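### 4.3 Surface wear and moisture in domestic cutting and serving boards

The second group of household goods in the Korkgate survey consisted of unfinished and lightly oiled timber boards. Participating households in Lorkville and Meredith were asked to keep using their boards as they normally would, and to record the method of washing, the place of drying and any re-oiling. Boards were weighed on receipt, returned to the household, and weighed again at the close of each period of use. The full recording sheet is reproduced in Appendix B.

Moisture behaviour differed more between the two towns than between species. Meredith households reported drying boards upright beside an open window, while Lorkville households tended to leave them flat on the bench, often with one face against a damp cloth or a stainless steel sink. Boards dried flat showed cupping towards the drier face, in agreement with the earlier Peltalau trial. The effect was strongest in boards cut from the outer part of the log. It was weak in narrow boards and could not be separated from measurement error in boards less than 20 centimetres wide.

Oiling practice was irregular. Most households oiled a board when it was new and then stopped, and the entries suggest that colour, and not any change in performance, prompted those who resumed. A fresh coat of food-grade mineral oil slowed the uptake of water during the first 5 minutes of immersion but made little difference after that. Vegetable oils gave a similar result at first and became tacky in storage. We do not recommend them, although several participants preferred the smell and continued to use them against the advice given on the sheet.

Knots and bands of darker grain require separate comment. Participants commonly regarded them as faults and, where they had bought a board themselves, said they had looked for one without them. In our sample a small, tight knot had no measurable influence on cupping or on the depth of knife marks. Larger knots were associated with fine radial checks, some of which held food residue after ordinary washing. Figure 2 shows a pale maple board with soft, wavy grain and a small dark knot, the type of surface that was graded "minor feature" under the scheme in Section 3. Graders disagreed most often at the boundary between this grade and "clear", particularly for light-coloured timbers, where a faint brownish streak may be read either as colour or as grain.

Simulated wear was limited to 3000 strokes per board with a standard kitchen blade. This is a modest figure in comparison with the lifetime of a board in daily use, and the results should be read as describing early wear only. Longer runs are planned once the question of blade sharpening has been settled between the Korkgate and Peltalau groups.

**Figure 2.** Maple board with wavy grain and a small dark knot. 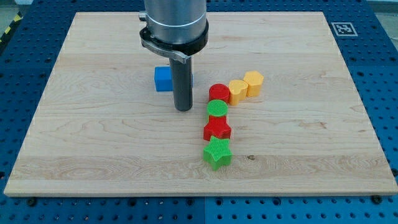
Comment received from Meredith during the review period: The section treats drying flat as a habit that households could simply change. Many of the kitchens here have no rack and very little bench space, and a board stood on its edge gets knocked over. I would ask the authors to report the cupping results by kitchen size if those details were kept.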